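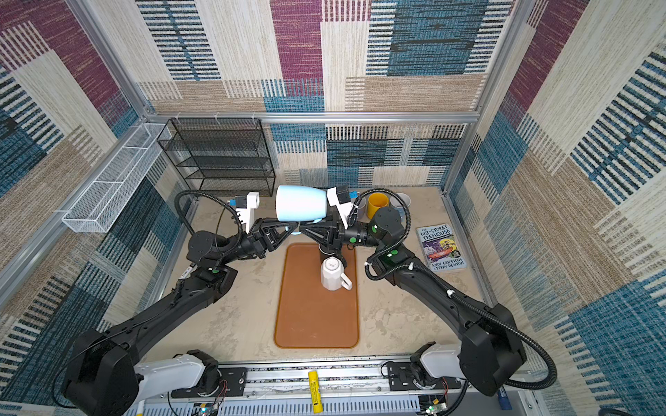 引っ越しの食器詰め、前日の夜に始める人向けのメモ。時間ないので要点だけ。まず割れやすい順に分ける。薄いグラス、取っ手つきのカップ、茶碗、皿、最後に鍋とかボウル。厄介なのは取っ手つき。水色の大きいマグみたいに取っ手がぐるっと横に張り出してるやつは、胴より先に取っ手を包む。細く折った紙を取っ手の輪に通して、すき間を埋めてから全体をくるむ。これだけ。口の広いほうに丸めた紙を詰めるのも忘れずに。

用意するもの
・小さめのダンボール（大きい箱はやめとく。持ち上がらない）
・新聞紙か無地の更紙
・布テープ
・太いペン
・タオル、Tシャツ、靴下
・ゴミ袋

紙は近所のホームセンターで束のを買った。テープとあわせて1,423円。足りなくなったらタオルで代用。プチプチは高いのでグラスだけ。

箱の準備
底のテープは十字に貼る。一文字だけだと抜ける。底にくしゃくしゃにした紙を敷く、手のひらの厚みくらい。ふんわりで。ぎゅうぎゅうに丸めると意味なし。

包み方
紙を机に重ねて広げておく。一枚ずつ取りに行くと終わらない。
カップは紙の角に斜めに置いて、転がしながら左右を折り込む。普通の茶碗なら紙2枚。グラスはもう一枚足す。
皿は包んだら立てる。絶対に平積みにしない。本棚に本を入れる感じ。
フタは本体と別に包んで、同じ箱に入れる。別の箱に入れると新居で一週間さがすことになります（なった）。
急須は注ぎ口に靴下の片方をかぶせてから紙。見た目は変だけど楽。

詰め方
重いものが下。皿を立てて並べて、上に紙の層、その上にカップ類。カップは口を下にして立てる。横に寝かせるのは上に何も載せないときだけ。
すき間には靴下かタオル。フタを閉める前に箱を軽くゆすってみて、カチャカチャいったらやり直してくだい。
閉めたら上と側面に「食器・上積み禁止」。側面にも書くこと。積んだら上は見えない。

うちは全部で7箱になった。Garkvilleに住んでた頃はもっと少なかったのに。増えすぎ。詰める前に減らせばよかった。欠けてるのと、もらったまま使ってないのはここで手放す。迷ったら持っていく、迷う時間がもったない。

当日の朝に使うもの
自分用のカップと箸、小皿、やかん。これは箱に入れずに手提げに。タオルで巻いて、自分で運ぶ。新居に着いて最初にお茶が飲めるかどうかで気分がぜんぜん違う。ついでにハサミもここ。カッターを箱の中にしまって開けられなくなったこと、2回あります。
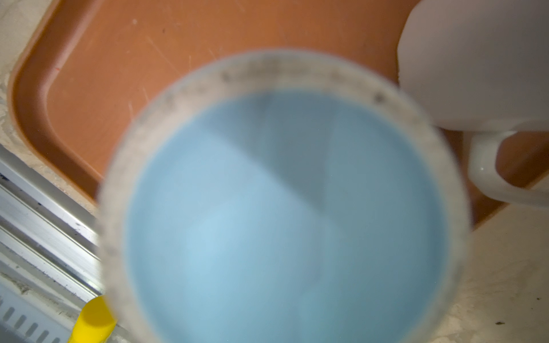
Zixuan Tanさんからコメントで、新聞紙だとインクが食器に移って全部洗い直しになった、白い食器だけでも無地の紙にしたほうがいい、とのこと。たしかに。内側に無地を一枚、外側を新聞紙にすれば紙代もそんなにかからない。それと、湿ったまま包むとにおいがつくから夜のうちに洗って朝まで伏せておくべき、とも書いてくれてました。前日の夜に始める人には耳が痛い。せめてふきんでしっかり拭いてから。

業者に頼む場合
自分で詰めた箱の中身は補償の対象外、というところがあるので見積もりのときに聞く。高い器や形見みたいなものは業者に渡さないで手持ち。

荷ほどき
食器の箱は台所の床に直接。机の上で開けると、紙の中に小皿が残ってるのに気づかず丸めて落とす。紙は一枚ずつ広げて確認してから捨てる。ゴミ袋を横に置いて、どんどん入れる。棚への並べ方は後でいい。とりあえず全部出して箱をつぶす。

残った紙は窓ふきに使えます。鍋とフライパンの詰め方は次のページに書く予定。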